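# 小户型厨房,电烤盘到底能不能代替灶台?

**Ebise Bogale** 发表于 2021年6月16日

先说情况。我租的房子厨房很小,没有燃气,房东留了一个老电炉,升温慢得要命,我基本不用。现在做饭就靠一个电饭煲和楼下的便利店。最近到处有人推荐那种方形的电烤盘,说煎、烤、炒、涮全包,还说“有了它就不用灶台了”。我对这种话一向不太信,家里已经有一台早餐机在柜顶吃灰,当初买的时候也是这么宣传的。

想问几件具体的事:

1. 日常做饭(不是周末拍照那种),它真的能顶灶台用吗?炒青菜行不行?
2. 不粘涂层能撑多久?网上有人说三年,有人说三个月,差得也太多了。
3. 油烟。我没有抽油烟机,只有一扇窗。
4. 店里推的两个牌子,Ferneck 和 Penier,价钱差出将近一倍,贵的那个贵在哪儿?店员说“受热更均匀”,我问他怎么个均匀法,他又说了一遍“受热更均匀”。

平时一个人吃,偶尔来两三个朋友。预算不算紧,但不想再买一件摆设。

请不要回“看个人需求”,我就是不清楚自己的需求才来问的。

---

**Gebremedhin Abdella** 回复

我用这类东西前后用了六年,坏过两台,送出去一台,现在手上这台还在用。先给你泼点冷水:代替不了灶台。能代替一部分,具体是哪一部分,往下看。

能做好的:煎蛋、煎豆腐、煎饺、薄切的肉、玉米片、葱油饼、烤蘑菇。凡是食材薄、不需要翻锅、火力要求不高的,它都行,而且比小平底锅舒服,因为面积大,一次能铺开。

做不好的:炒青菜。很多人会跟你说可以,你细问一下他们炒出来是什么样。菜一下去温度就掉,然后开始出水,最后你吃的是一盘水煮菜。我试过分三次下锅,也试过先空烧,空烧倒是有点用,代价是涂层。所以我后来就放弃了,绿叶菜一律白灼,浇点热油酱汁,不比炒的差多少。

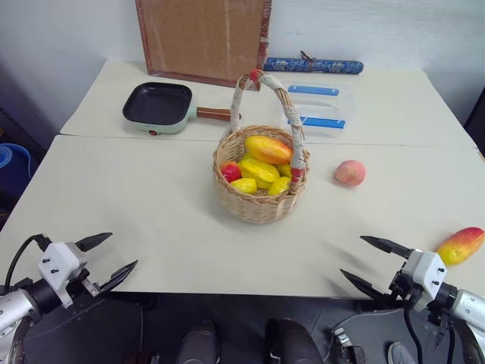 再说涂层。“三年”和“三个月”可能都是真的,看你怎么折腾它。伤涂层的无非这几样:空烧,金属铲,烫着的时候冲冷水,还有就是洗碗时拿钢丝球使劲。我第一台就是被冷水冲坏的,当时觉得“滋啦”一声特别过瘾,不到半年中间就开始粘蛋。现在这台只用木铲和硅胶夹,吃完放凉,厨房纸擦一遍,再用软海绵,涂层还过得去。至于广告里写的“多少层涂层”“耐磨多少万次”,我看到都当没看到。他们拿什么磨的,用多大力气磨的,从来不写。

油烟这块我要劝你认真想。没有抽油烟机,一扇窗,煎五花肉那天晚上你的枕头都会是五花肉味。我的办法是把桌子挪到窗边,电扇朝外吹,肥肉少放,温度不开到最大。“无烟烤盘”的说法我不信,油滴到热的金属上就会冒烟,换个名字它也照冒。能接油的款式会好一些,也只是好一些。

容易忽略的是插座。这东西功率不小,别跟电饭煲、热水壶插在同一个插线板上。老房子的线路更要留心,买之前看一眼插线板背面写的最大功率,再看一眼机身底下的铭牌,两个数字比一比,比看任何测评都管用。线也要量一下,很多款的电源线短得离谱,我那台要是不接延长线,只能贴着墙吃饭。

牌子我两个都用过。Penier 贵,贵在烤盘能拆下来,这一点我认,洗起来确实省事。别的我看不出区别。你要真想知道均不均匀,有个土办法:放八片一样厚的馒头片,中火,不翻面,过一会儿看颜色。我在 Ferneck 上做,四个角的颜色浅;在 Penier 上做,四个角的颜色也浅。店员下次再跟你讲均匀,你可以问他愿不愿意现场烤馒头片。

补充一点:一个人吃的话,别买大的。大的看着豪气,热得慢,收的时候也没地方放。我老婆到现在还在念叨那台大的,最后送给她弟了。

---

**Waltden_小厨房** 回复

楼上说得太悲观了吧,我家天天用,火锅烧烤都是它,超级方便!!炒青菜也可以的呀,油多一点就好。牌子无所谓,我买的是打折的,花了不到一半的钱,用到现在一点问题没有。

朋友来的时候摆桌子中间,大家自己烤自己的,气氛特别好,比在厨房里一个人忙强多了。建议配个分格的调料碟,再买点好看的摆件拍照好看,我都是在 Teshome 那边的小店淘的。

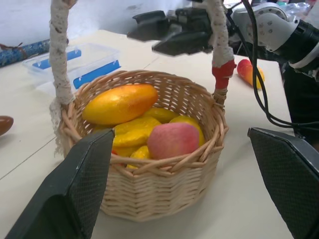 还有就是记得买个盖子,没盖子油会溅得到处都是。有的是另外卖的,我第一次就没注意,拿锅盖凑合了好久。

---

**Ebise Bogale** 回复

谢谢两位。@Waltden_小厨房 想问一下你用了多久了?“用到现在”是到哪个现在?

@Gebremedhin Abdella 馒头片这个我喜欢,我打算真的去店里问。另外看了插线板背面,字已经磨没了,所以先换插线板。还有两个问题:拆下来的烤盘,接口那里进了水怎么办?还有涂层开始粘了之后,还能不能接着用,还是就该扔了?

---

**Waltden_小厨房** 回复

八月买的,没满一年,但是真的用得很勤!

---

**Gebremedhin Abdella** 回复

先说接口。看说明书写的是“烤盘可水洗”还是“整机可水洗”,后一种我没见过,见到了我也不敢信。可拆的那种,盘子洗完竖着沥,接口那一面擦干,最好隔夜再装回去。底座只能拿拧干的布擦。我见过有人图快用吹风机吹接口,能不能行我说不好,反正我没这么干过。

不可拆的就麻烦些,趁还有点温的时候用湿厨房纸盖住焦的地方,闷一会儿再擦,别端到水龙头底下。

涂层粘了,分两种。只是粘,没有掉,多半是油垢没洗干净,撒点小苏打加水糊上去,过二十来分钟擦掉,有时候能救回来一些。要是已经起皮、露出底下的金属,我会换掉。这里有人会搬出各种说法,一派说有害,一派说吃下去会原样排出来,我没有本事判断谁对,只是不想在煎蛋里挑黑渣。

换的时候先查能不能单买烤盘。很多款是买不到的,客服会很热情地给你推荐新款。我问过一次,配件的价格加上运费是整机的七成,那还不如不问。所以你要是在两款之间犹豫,就去看哪一家现在还挂着三年前那一款的配件,挂着的那家我会稍微多信一点。

至于你最初的问题,我的建议是先别扔那个老电炉。升温慢不等于不能用,煮面炖汤它都胜任,提前开着就是了。烤盘管煎,电炉管煮,菜白灼。要是试了一阵子发现每周用不到两次,趁成色新赶紧转手,别放到柜顶去跟早餐机作伴。

---

**Ebise Bogale** 回复

早餐机昨晚已经挂出去了,暂时没人问价。烤盘我先买小的、可拆的那款,买之前去确认配件。青菜的事等我自己试过一次再上来说,两边的办法都试:一次多放油炒,一次白灼。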